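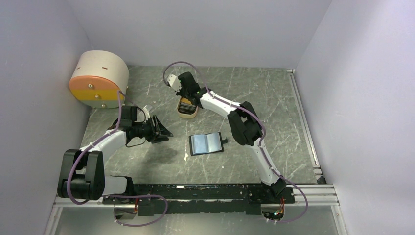

Two arms on the shared beam, with the three-drawer cabinet, the tan container and the open notebook set out on the bench.

Workshop tips: comparing two grippers on a small two-arm bench

Posted 01/05/2025 by Despina Lambrakis

These notes come from the Molthorpe bench, where we tried the Arnari and Frandsen finger sets through March. Most of them apply to any pair of light arms bolted to a table.

Fix the object positions first. Mark the footprint of each object with low-tack tape, take a reference photo, then pull the tape up. Tape left on the surface gives the camera an edge to lock onto, and the results stop matching once it wears off.

Turn drawer units slightly toward the working side. A cabinet set square to the back wall forces the wrist into a poor angle on the lowest drawer. Round knobs are harder than bar handles and should be scored separately. Close every drawer by hand between runs and check that it sits flush.

Use a notebook as the flat-object test. Single pages are a camera and fingertip problem; the cover is a force problem. Keep the two on different lines of the log. Blank pages are preferable, as print can help one camera more than another.

Ribbed fingers. Good on knobs and on the rims of containers. Poor on paper. If the ribs fill with dust, brush them out with a dry toothbrush. Solvent softened one of our Frandsen pads and we had to discard the set.

Smooth fingers. Better on pages, worse on anything round. Wipe with a damp cloth every 100 cycles.

Thin items packed side by side in a container are the hardest case we run. The fingers need room to open, and a tight row leaves none. Start with the end item and work inward. The Arnari set managed 57 clean picks in the first session and the Frandsen set 54, a difference too small to act on. Swapping the sets between the left and right arms changed more than that.

Cables. Leave a wide loop at the base and a second, smaller one at the wrist. Run the arm through its full reach by hand before powering up, and watch the elbow, where a short cable will pinch. Hook-and-loop ties are easier to move than zip ties and do not cut the jacket.

Camera height. Mount the wrist camera so that both fingertips stay in view when fully open. Retighten the bracket screws at the start of each day. A camera that has slipped by a few degrees looks like a bad gripper in the log – we lost two afternoons to this.

Controller. The Clokent unit was left at its stock settings except for closing speed, which we cut until the container stopped sliding. Write the value down with each run. Both arms must use the same one.

Run length. We stop at 400 cycles per finger set and inspect for wear under a desk lamp. Worn ribs go shiny at the tips. Replace fingers in pairs, and keep the old pair in a labeled bag for comparison.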